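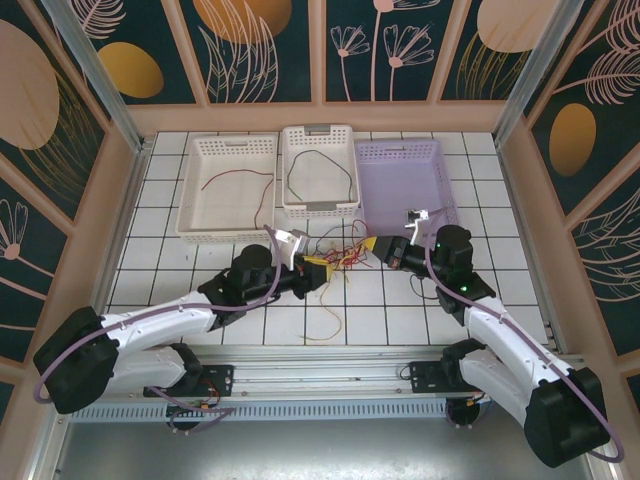 *Baskets at the back, wires in the middle.*

**Small hotel near Widden for a walking weekend, is it worth paying for a suite?**

Posted by Panside

Hello all! Four of us are off to Widden in March and I'm ridiculously excited (first trip away together in ages). We've narrowed it down to the Figueroa, up the hill from the station, and we can't decide between two ordinary doubles and one family suite with a sofa bed. The suite is £33 a night more in total. We'll be out on the hills most of the day, so we mainly want somewhere to dry boots, a decent breakfast and a bath that fits a grown adult. Our train gets in on a Tuesday evening, quite late. Has anybody stayed in either? And is it a pain to check in after the desk closes?

---

**Aldana Durán**

Oh, you'll love it, we've been twice and I'd go back tomorrow! Get the suite. The doubles are perfectly nice, but they have showers only, and after a day on the ridge I wanted a long soak more than anything in the world. The suite has the big old bath and a little sitting room where you can all pile in with the maps and a bag of chips.
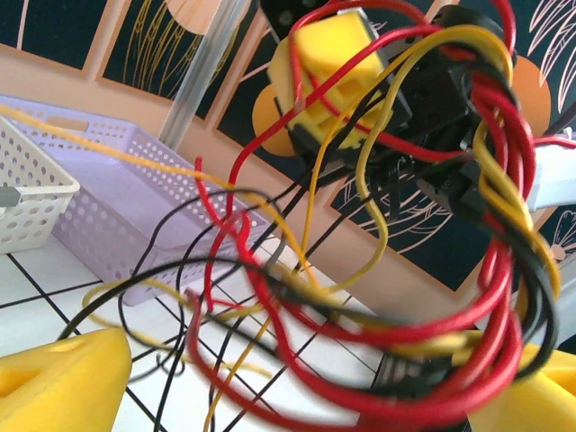 The sofa bed is the one thing to check. Ours was comfy enough for me, but my brother is very tall and his feet stuck out over the end, so decide before you go who's having it! Ask for the back of the building too if you're light sleepers, as the delivery vans come up the front early on.

Boots go in the room behind reception. It has racks and a heater and it smells exactly as you'd imagine, but mine were bone dry by morning. Breakfast is brilliant. Have the kippers.

For late check-in, ring them in the afternoon and they'll give you a code for the side door. The key will be in an envelope with your name on it. The walk up from the station took us 20 minutes with bags and it is STEEP, so maybe book a taxi before you travel.

---

**Cuvance**

Only stayed in a double. Clean, good pillows, bit small. Can't help with the suite, but I'd second the kippers!

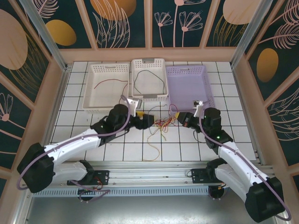 *Two arms over the white tiles, with the coloured wires between them.*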